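Week 4 handout: buying in a folding arm (Rastis kit)

Carry on from last week, costs sheet still applies. Bring it.

The product. Rastis is sold by Kavus as a bench kit: arm, gripper, wrist camera, software on a yearly licence. You supply table and PC. Ghanem do more or less the same thing as a service, they own the arm, you pay per item folded. Same job, two ways of paying for it. That's the bit that comes up in the coursework.

What the wrist camera gives you: close view, moves with the arm, so expect smear when the arm is travelling. Matters for denim becuase the folds are hard enough to find on a sharp picture.
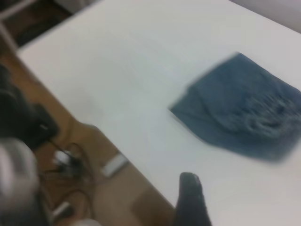 Fig. 1. Wrist view, denim on white table, heavy motion blur. One gripper finger at bottom.

Questions to put to any supplier
- does the software wait for a sharp picture or plan from whatever it gets?
- what counts as a fold? Ask for it in writing. "Neat" is not a spec.
- who re-teaches it when the stock changes, and who pays
- spare fingers, price and delivery time

Kavus quote 149 a month for the licence, arm seperate. Prirar (the reseller) adds 2 site visits a year and a phone line, office hours only. Check the contract for what happens after year one, wording is vague.

Elastic waists. Put these in your test set. Gathered fabric is bulkier than the leg, so the bundle comes out thick one side and flat the other, and a fold rule written for shirts won't cope with it.

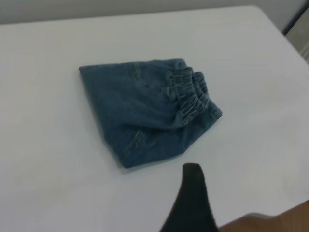
Trial size. Kavus brochure says 1,003 items, no breakdown by garment, so we can't tell how many were trousers. Ask. Also ask if a person reset the cloth between goes, and whether failed grips were counted as tries or left out.

For the seminar: pick buy or pay-per-item, one side of A4, show your sums. State your garment mix at the top. Spreadsheets in by 4 please, printed copy is fine too.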